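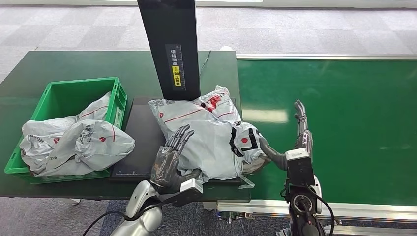
July, batch 12 of the sourdough rye

Starter finally woke up after I moved it off the cold sill – doubled by 3 pm! Used 400 g of the Plostell flour this time and held back a splash of water, and the dough was way less gluey. Giuliana reckons I'm still under-salting (she's probably right, she usually is).
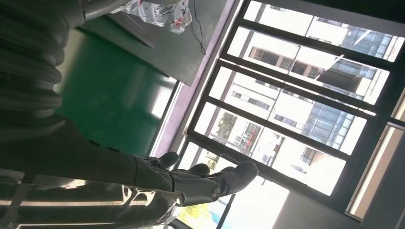
Crust came out a lovely dark colour but the crumb's a bit tight near the base. Eliécer wants it proofed longer, so I'll try overnight in the fridge. Must ask Flallurwood if they've got any more coarse rye, we're down to the last bag.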